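3.2 Floors, baskets and trays

We came to laundry through its containers. Nearly every load passes through a basket or a tray at some point, and the floor comes into it too. In the Driltstead rooms we asked what each of these does for the cloth, starting at ground level. The pale speckled flooring has thin, straight seams, and in bright light it throws back a soft glare.
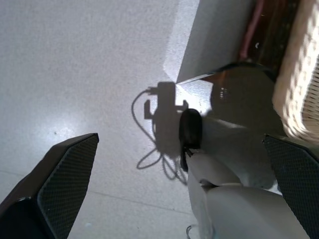

3.3 What a basket is good at

Baskets forgive a great deal! A rectangular wicker one with a thick braided rim gives a good hold almost anywhere along its edge, and tilting it shows the bottom at once, so a stray sock has few places to hide.
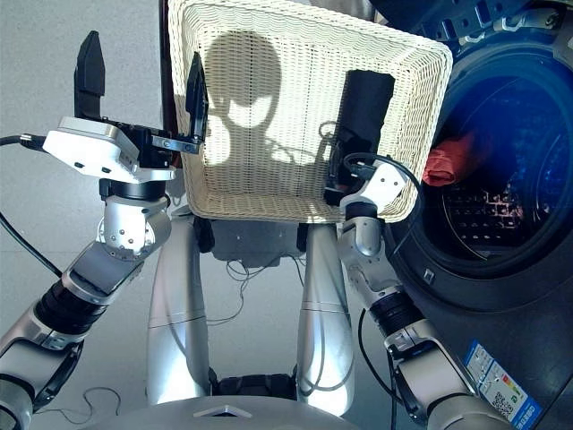
Candela Soler kept the diary for 37 loads at the Alva flat, and her notes from May are a joy to read. She writes most about dark cloth, which shows every bit of lint and loses its folds in poor light – two black things together can look like one.
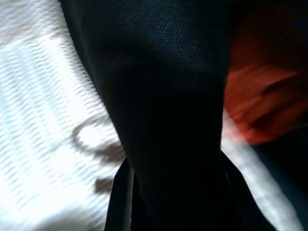
Her remedy was to lay colours side by side, with a little space where possible, as in the tray beside the open washing machine in Figure 4. Navy, coral-red and black are easy to tell apart at a glance. 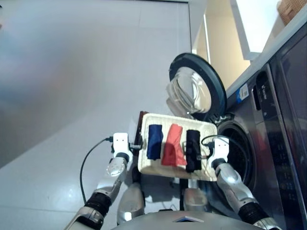 Figure 4. Three cloths on an off-white tray.

Of the 28 people who answered our questions, 11 preferred a tray for folded things and a basket for everything else. We find this split delightful – it matches the diary closely – and return to it in Section 4.

2652 views
11 comments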